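Workshop notebook - test kitchen, Bradthorpe
August 26, 2026
Entry by Halima Ugwu

Started the day meaning to write up the flatbread trials and ended it writing about the counter, so the flatbread will have to wait for whoever opens this book next (Danjuma, I suspect, and he can have the griddle all to himself). I know a few of you like to skip my entries until you get to a number, so the number is 1242, and it's the order number for the new drawer liners. Everything else is me thinking out loud with a cup of tea going cold.

We have been putting off the back counter since we moved the mixers. It was a good counter when it held one thing. Then the scales went there, then the salt tubs, then the tray of pens, then the cake stand from the Warkel visit that we all agreed was too nice to put in a cupboard, and by the middle of August I was rolling out dough on a space the size of a tea towel. Yeshi said last week that she had started baking around the clutter the way you drive around a pothole, and that stuck with me.

So this morning everything came off. I mean everything, down to the crumbs. I piled it all on the big table, washed the counter twice with plain dish soap, dried it, and then made myself a rule that nothing could go back until I had reached for it at least once while cooking. I made a pot of lentils and a batch of butter biscuits, which between them use a fair spread of tools, and I let my hands decide.

What my hands wanted, in the order they wanted it:

- the balloon whisk (eggs and milk, before I had even found the flour)
- the spatula, four separate times
- the small knife
- the oil
- the pastry brush, for the milk wash
- the wooden spoon with the burnt handle, which I have tried to throw away and can't

What they never wanted: the potato ricer, the second whisk, the tongs that don't close, either of the ladles. I was surprised about the ladles. I have been keeping two ladles in arm's reach for a year and I poured the lentils straight out of the pot.

The ladles have gone to the low drawer with the ricer. The tongs are on the table with a note on them for Suleiman, who thinks the spring can be saved. If the note is still there at the end of the week I'm putting them out, and he has been warned in writing, here, in this book.

A few words on the oil. Danjuma and I have gone back and forth on whether a bottle belongs out on the counter or in the cupboard. His side is that light and warmth aren't kind to it, and he is right. My side is that I use it every single time I cook and I'm tired of opening the cupboard with floury hands and then having to wash the cupboard door. We have settled on keeping the big tin in the cupboard and filling a small bottle from it, only as much as we'll get through in a few days. Please wash the small bottle out properly between fills and let it dry all the way. Topping up on top of old oil is how we ended up with that odd smell in the spring, the one Rosemarie tracked down after the rest of us had blamed the drains.

The liners, for anyone who did skip ahead. They are the ribbed kind, to be cut to fit. I measured 11 drawers, and then measured them again because the first time I had the tape hooked on the lip instead of the inside. The two drawers beside the oven are shallower than the rest, so cut those last and cut them from the offcuts. When they arrive, could someone leave them flat overnight? The last roll curled up at the front every time the drawer opened and I spent a month poking it down with a fork.

Then on to the matter of what goes back out, and where. I tried the crock first, the big brown one. I love the crock. It's heavy and handsome and everything leans out of it like flowers, but all the heads tangle, and I pulled the whisk out this morning and brought the spatula with it and flicked biscuit dough on my glasses. Next I tried a rail on the wall, just held up with my hand to get a sense of it, and I didn't like reaching up over a hot pan. So I came around to a holder with divisions, something that stands on the counter and keeps the tools upright in their own places.
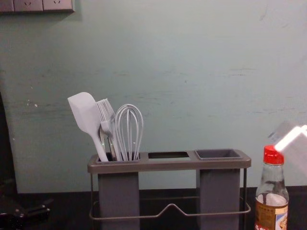
Does each tool need its own compartment?
Only if the heads catch on each other. A spatula, a brush and a whisk can share one as long as there's room to lift any of them out cleanly, and a compartment left free is handy for whatever you're using that day.

I'm writing that down as settled because it came up at lunch and took the whole of lunch. Yeshi would like one tool per slot, tidy as a pencil case. I would like to be able to drop a thing back without looking. We agreed to live with the sharing arrangement until the next trial week and see who gets annoyed first. My money is on me, if I'm being fair, since I'm the one who leaves things in the sink.

House rules for the counter, then, such as they are:

Tools go in handle down and fully dry. If a brush still feels damp at the root of the bristles, lay it on the rack and come back to it later.

No more than 6 hand tools out at any one time. If you want to add a seventh, one of the others has to go in a drawer, and you have to be the one to choose which.

Lift the holder when you wipe. I know it's quicker to wipe around it. I have wiped around it too, and I have seen what collects.

Keep plugged-in things and wet things well apart, please. The kettle can have the far end to itself.

One thing I haven't solved is the paint. I had a tester pot of a warmer color from Huenchumán that I was going to try on the wall, and I opened it today and it had gone to rubber. Rosemarie says the wall should be washed down and left alone until the winter, when we close for a week anyway and can do the thing properly with the windows shut and the heating on. I think she's right. I also think I'd like it done tomorrow, but that's the mood I'm in, with my sleeves still rolled up and the big table finally visible again.

The biscuits, before I forget, were good. A touch pale underneath. I had the rack one notch too high, and I rolled the dough thinner than usual because for once I had the room to. There are some in the square tin if you get here before Suleiman. The lentils need salt, and somebody should be honest with me about whether the cumin has gone stale, because I can't taste it any longer and I've been adding more each time.

Still to do:
- sort the pen tray (half of them are dead)
- find a home for the cake stand
- label the low drawer so people stop asking me where the ladles went
- Danjuma to write up the flatbread, both doughs, including the one that stuck

Recent entries
Scales: which one drifts and what we do about it
Warkel visit, notes and leftovers
The smell in the spring (R. Voß)
Flatbread trials, first dough
Wundow oven racks - cleaning day
Tea towels, a proposal (Y. Tefera)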